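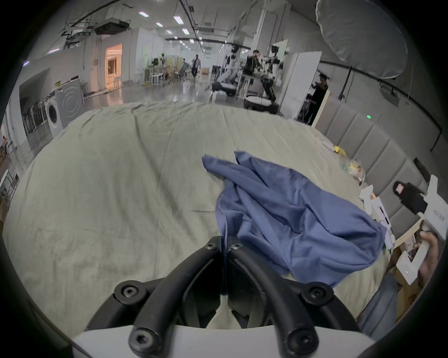 Vinegar takes as long as it takes, one of the women told me before I'd even gotten my coat off, and if I wanted something quick to write about I should go find a lemonade stand. Fair enough! I'd driven up to Clollstead on a Wednesday thinking I'd be in and out by lunch, and I was still there when the streetlights came on, smelling like an apple barrel and holding a paper cup of something so sharp it made my ears ring.

The group is called Tosach, and it makes cider vinegar out of apples that used to rot in the grass. Everybody in this part of the Arow valley has a tree or two they can't keep up with. For years the windfalls went to the pigs, and then there weren't many pigs, so they went to the wasps. Now nine families haul them over to an old dairy building in feed sacks and laundry tubs and whatever else will hold fruit, and they get paid by the pound, same rate for ugly as for pretty.

I love the ugly part. You stand at the sorting table and all the apples you'd never pick up in a store go sliding past – scabby ones, lopsided ones, little hard green ones with a stem like a wire – and the only thing that gets tossed is mold. The tart ones are the prize. Somebody handed me a slice off a tree that has no name anyone remembers, and I swear my whole face folded in half. 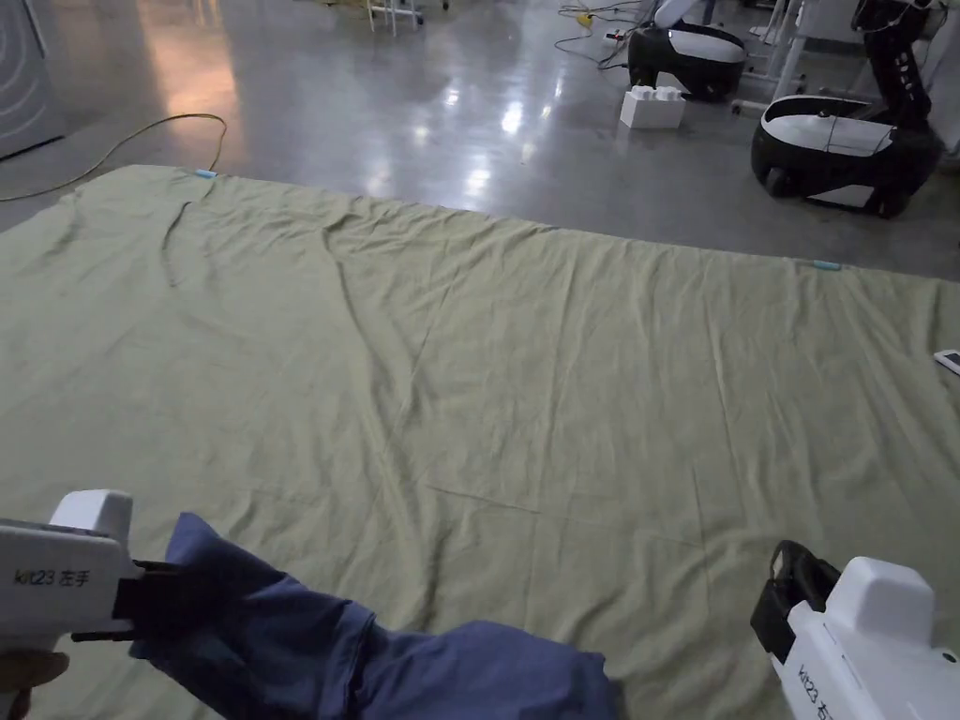 Green sheet spread on a gray floor, fold lines and all.

So, the process. The juice goes into tanks and turns to hard cider over a few weeks in the fall, and then it moves to wide, shallow barrels with cloth over the top so it can get plenty of air. That's where the sourness happens. They start each barrel with a splash from the last batch, the way you'd feed a sourdough. There's a log on a clipboard with the date and the acidity of every barrel, and it has to be filled in before anyone sits down for coffee.

The clipboard was a fight, I gather. Some of these families have been making vinegar in a crock behind the stove forever, and they didn't love being told to test it. But a shop wants the same bottle twice, and the first season's bottles were all over the place. One batch came out so weak it got used for washing windows. The second year they bought a secondhand press, a Nurmi, that rattles like a bus on gravel and needs two people leaning on it when it gets going. Output that season went to over 1000 bottles, and the clipboard stayed.

Money is still tight. A bottle sells for $9 at the farm shop, and the glass alone eats up more of that than I would have guessed. What's left gets split by hours worked, and the hours are written on a big sheet of brown paper taped up by the sink where everyone can see them. I asked if that ever caused arguments and got a lot of laughing and no answer.
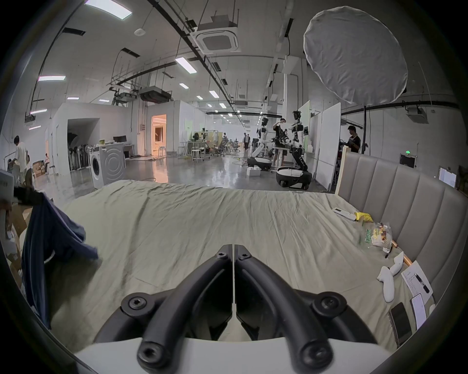 Rumpled bedding, with a remote control and a snack bag along the headboard.

Next up is a honey vinegar, if the beekeepers across the river come through, and maybe a pear one. I tried the pear out of a jam jar and thought it was wonderful – softer, kind of flowery – but opinions in the room were split, loudly, and it's going back in the barrel until January. I bought three bottles of the regular and a fourth for my neighbor. One of them leaked in the trunk on the drive home, and I've been eating my salads with the windows down ever since.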